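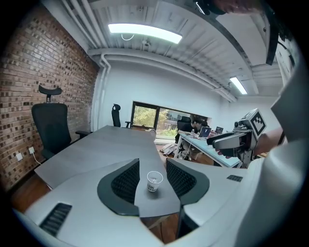
Wosora 手持夹爪自制常见问题

这页收集的是在 Brurkcombe 共享工坊和自己家里装 Wosora 的人常问的问题。图纸、固件和采购清单在下载页，这里不重复。内容按目前的版本写，旧版外壳的螺丝孔位不同，请先看外壳内侧的版本号。

Wosora 是什么？

一对手持夹爪，左右手各一只，加上一个挂在胸前的记录架。人拿着夹爪做动作，夹爪上的相机录像，同时记下开合的幅度，这些数据之后用来训练机械臂。图纸公开，可以自己打印和组装。

没有机械臂能不能做？

能。采集这一步用不到机械臂，很多人是先装夹爪、攒数据，以后再考虑臂的事。如果最后打算接自己的臂，建议早点把末端法兰的尺寸量好，手指的安装座可以按同一尺寸打印，免得将来手上用的和臂上用的手指对不上。

要花多长时间？

第一次装，从开始打印到能录第一段，一般要4个周末，大部分时间在等打印机。外壳最费时，单只夹爪的全部打印件加起来超过40小时。第二只会快很多，线怎么走、螺丝先拧哪颗都已经知道了。

需要哪些工具？

3D 打印机、电烙铁、内六角扳手、剥线钳、万用表。热熔铜螺母可以用烙铁压，换一个平头的烙铁头好压一些。家里没有打印机的，可以到 Brurkcombe 工坊用，周五晚上机器比较空，外壳这类大件请提前登记。

打印材料用什么？

外壳用 PLA 就够了，颜色随意。手指的外层建议用 PETG，PLA 反复弯折后根部容易发白开裂。我们自己用的是 Tovar 的 PETG，喷嘴温度按线盘上的标注走即可，回抽要调小一点，否则手指内侧会拉丝，贴垫的时候不平。

手指内侧的垫子有什么要求？

选带网纹的软垫，表面有阻力又不发粘。太粘的垫子放东西的时候会带一下，录出来的动作末尾总有一个小抖动。垫子用双面胶贴，边缘不要超出手指轮廓。磨损以后两根手指一起换，只换一边，夹东西会偏。

方块上的标记可以自己打印吗？

可以，用普通激光打印机和哑光纸。有几点要注意：打印时关掉“适应页面”，保证实际尺寸；贴之前用卡尺量一下黑色外框；不要覆亮膜，灯管的反光会让识别丢帧。每一面的编号都不一样，左右手的方块也不能互换。贴错了不用重打，在配置文件里改编号也行，但请在方块底部写清楚，隔一阵子再用很容易忘。

方块装好之后总是晃怎么办？

多半是底座的铜螺母没有压到底。拆下来，用烙铁重新压平，再装回去。不要往缝里灌热熔胶，夏天会软，位置慢慢就偏了。方块只要动过，标定就要重做。

主控板用哪一款？

清单里写的是 Mustex 小板，引脚和外壳里的卡槽都是按它画的。换别的板子也能跑，固件里改引脚定义就行，卡槽要自己重画。Mustex 小板有带排针和不带排针两种，请买不带的，带排针的装进去以后上盖合不拢。

录制前的顺序是什么？

先开记录架，再开左右夹爪，等连接正常后，手指完全张开、完全闭合各做一次，程序用这两个位置算开合范围。然后把两只夹爪举到胸前，让方块对着记录架上的相机停一会儿。以上做完再按开始。
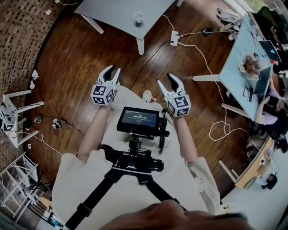

开始以后看一眼计时有没有在走。计时不走，常见的情况是存储卡满了或者没有插到底，这时候程序不会报错，只是停在零。每段录完先停，再放下夹爪，不要把放下的过程也录进去，后期剪起来很麻烦。

胸前的架子应该戴多高？

肩带调到双手自然前伸时，两只夹爪都在相机视野里。太高了看不到桌面近处，太低了手臂会挡住方块。穿宽松衣服的时候，把带子多收一格，走动时架子不会左右甩。架子上的旋钮拧到推不动就行，卡座是打印件，用力过头会裂。

线应该怎么走？

从架子一侧顺着往下，用扎带固定在肩带上，留出弯腰的余量。不要从两臂中间垂下来，会扫到桌上的东西。地上的电源线尽量靠墙，录制时人往往盯着手上，脚下看不见。

桌上放什么东西练手比较好？

透明塑料杯、纸杯、毛巾、小盒子都可以。杯子比较适合查手指对中有没有问题：慢慢合上手指，杯子如果总往一边滑，就是两侧没有对齐。薄的一次性杯子一夹就扁，刚开始用它正好练力度。先空杯练，熟了再考虑装水，电子部分没有做防水。

一个任务要录多少段？

看任务。我们在工坊做的“把杯子放进盘子”，录到51段时效果才稳定下来，之前杯子稍微换个位置就抓空。换桌子、换灯光、换人录都有帮助，同一个位置反复录帮助不大。录坏的片段请当场标记，放到最后再挑会分不清。

工坊里人来人往会不会影响数据？

背景里有人走动问题不大，有时还有好处。要避免的是别人的手伸进工作区，以及后面突然有人开窗帘、关灯。录之前跟旁边桌的人说一声，不愿意入镜的，换个方向录。要公开发布的数据，先把能看清脸的片段删掉，屏幕上有内容的笔记本也检查一下。

靠窗的位置可以用吗？

可以，但相机要锁定曝光。自动曝光下，夹爪一转向窗户，桌面就整个变暗，标记也跟着丢。侧对着窗户最省事。

夹爪拿久了手酸正常吗？

正常。连续录完一组就放下来歇歇。如果是手腕外侧疼，检查握把角度，下载页上有4种握把，手小的人先试最短的那一种。只换握把不影响标定。

两边的时间对不上怎么办？

先确认左右两只刷的是同一版固件。版本一致还是对不上，就在每段开头让两只夹爪的手指轻轻碰一下，后期用这个动作对齐。这个办法很土，一直好用，我们到现在每段开头还是会做。

电池可以边充边用吗？

不建议。充电时握把会发热，线也碍事。有条件就多备一组轮换，用过的电池和充满的电池分开放，盒子上贴好标签。长时间不用时把电池取出来。

能不能把改过的图纸发出来？

能，许可允许修改和再发布，保留原来的说明文件即可。改了手指长度或者相机位置的，请把新的数值一起写进配置，否则别人拿到图纸也用不了。

还是装不好，去哪里问？

先在问题列表里搜一下，再发帖。发帖请附上外壳版本号、固件版本、主控板型号，以及一段没有剪过的录像。只写“连不上”的帖子很难回答。在 Brurkcombe 附近的，也可以直接把东西带到工坊，记得带上自己的充电线。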